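**Rornwood Community Meals — Progress Report to the Radwan Fund**

Reporting period: the second quarter of the grant, ending in October

The lunch service at Holtgate has now operated for the full quarter without a missed day. Attendance grew steadily, and 545 residents registered by the close of the period. Most are over the age of sixty-five and live within walking distance of the hall. The kitchen served some 3,000 meals, in line with the target set in the grant agreement.

Spending on food remained within budget. Transport costs ran higher than planned — the Endau route required a second van from August — and the difference was met from the reserve line, as agreed with the Fund in writing.

Disposable dishes were withdrawn from all sites during the quarter. The purchase of reusable tableware is complete, and the remaining equipment money will go toward a replacement dishwasher at Holtgate.

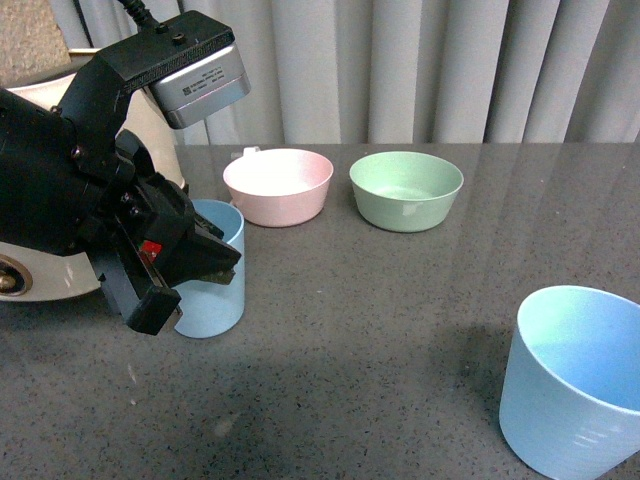

*Cups and bowls in pale blue, pink and green.*

Recruitment has been slower than expected. Four of the six kitchen posts are filled, and the two evening posts have been advertised again at a revised hourly rate. Until they are filled, the evening service at Endau will remain limited to soup and sandwiches.

Work planned for the next quarter includes a survey of registered residents, a review of the Endau route, and the renewal of food safety certificates for all kitchen staff. We request the Fund's approval to carry the unspent wages forward into that period. A revised budget is attached as Annex B.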